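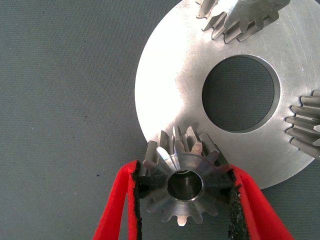

Metal disc on dark gray cloth.

OK — start without the hello, Zofia does the intro.

Kullier song cycle. 8 songs, Ebuka Nwosu wrote them for low voice and strings. First read-through in May, Grultcombe, terrible piano. Play clip 2 (skip clip 1, too quiet).

Why no overture — he cut it. 4 minutes, gone. Say he still misses it.
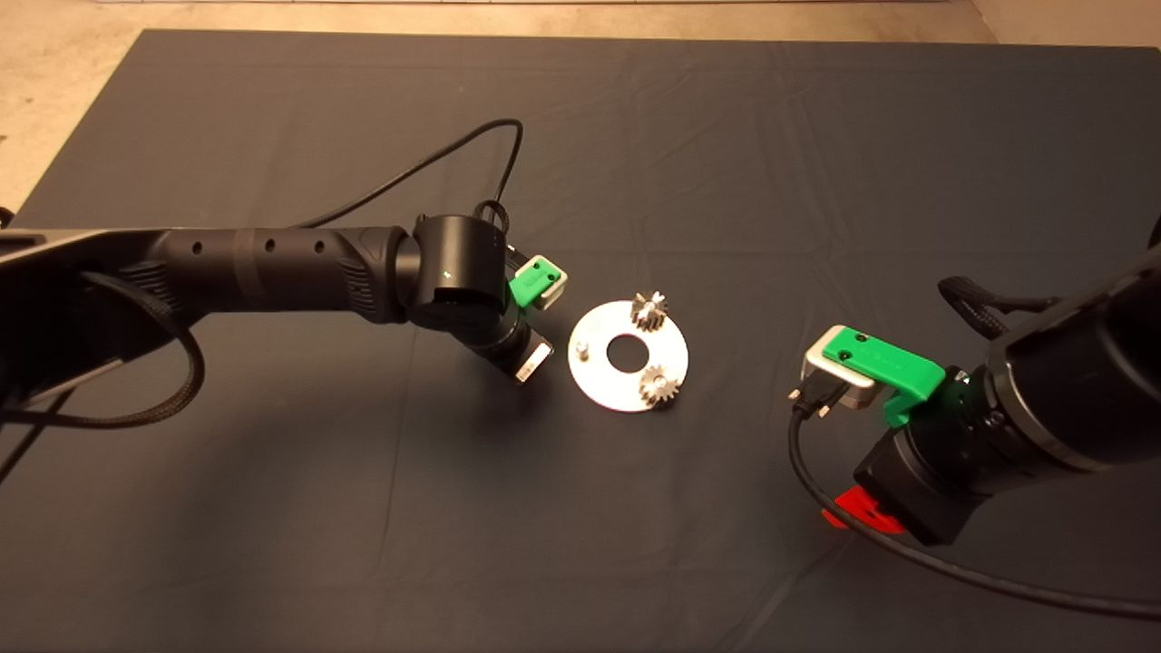 Then the chorus. Amateurs, mostly from Girneck, learnt by ear becuase the parts came late. Amarachi's solo in song 4, let it run to the end, DONT talk over it.

Hall seats 174. Balcony hears the basses best.

Money question will come up. Pass to Mansa.

Last clip, then thank the players by name — list is in my jacket.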